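Durnard publishes results of gripper finger comparison on small parts

Four finger types tried on the same arm, with the same set of blocks

Durnard, the automation test workshop, has published the results of a comparison of gripper fingers for small, light parts. The work was carried out in April on one arm and one table, with the controller settings left the same throughout. The full report can be requested from the company without charge.

Four types of finger were compared: a flat parallel pair from Michiels, a soft moulded pair from Tuder, and two single-finger tools made in Durnard's own workshop. The single-finger tools don't grip. They push parts across a surface until they are lined up or sorted into groups, a job that many packing and kitting lines still do by hand.

Each finger type was given the same tasks. The arm had to bring plastic blocks together at a marked spot, separate blocks that were touching, and move one chosen block without disturbing the others. In total the team logged 1,101 attempts. An attempt was counted as a failure if a block fell over, left the work area or was still out of place after 60 seconds.

The Michiels pair did best at moving a single block, provided there was room on both sides for the fingers to close. Where blocks stood close together it often knocked a neighbour. The Tuder pair was gentler on contact but slower, and the operators had to re-seat one of the soft tips several times during the longer sessions.

Of the two pushing tools, the one with the rounded end gave the steadier results. It completed 83 per cent of the attempts in which touching blocks had to be separated, the highest score for that task. The other tool, which has a square end, tended to turn the blocks as it pushed them and was dropped from the last part of the trial.

"People ask us which gripper is best, and we have to ask them what they want to do with it," said Bram Jansen, who led the trial at Durnard. "If the part only needs to go from one side of a board to the other, a plain finger is cheap and there is very little on it to break. It's no use at all if you need to lift something." 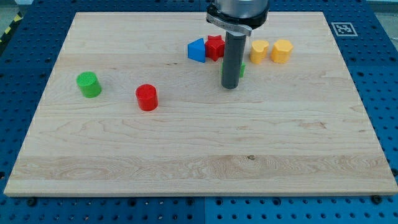

Shape made more difference than the team had expected. Cylinders were the hardest to push in a straight line with a single finger, as they rolled around the point of contact when the push was slightly off centre. Blocks with flat sides were easier to steer. Star shapes gave mixed results, depending on which part of the star the finger met first.

The trial also looked briefly at speed. Raising the pushing speed shortened each attempt, but above a certain point the blocks slid on after the finger had stopped. The report lists the speed limits used for each finger and each task.

Durnard will repeat the trial later in the year with a second controller, supplied by Plelum, to find out how much of the result depends on the finger and how much on the control software. The new round is planned to cover around 800 attempts and will add heavier parts. Manufacturers who would like a finger or gripper included can contact the company until the end of the summer. Tools must be supplied with a mounting drawing and at least one set of spare tips.

Durnard tests grippers, arms and cameras for makers and users of automation equipment. Michiels and Tuder supplied their fingers on loan and did not pay for the trial.

Requests for the report and for interviews should be sent to the Durnard press office, marked for the attention of Bram Jansen.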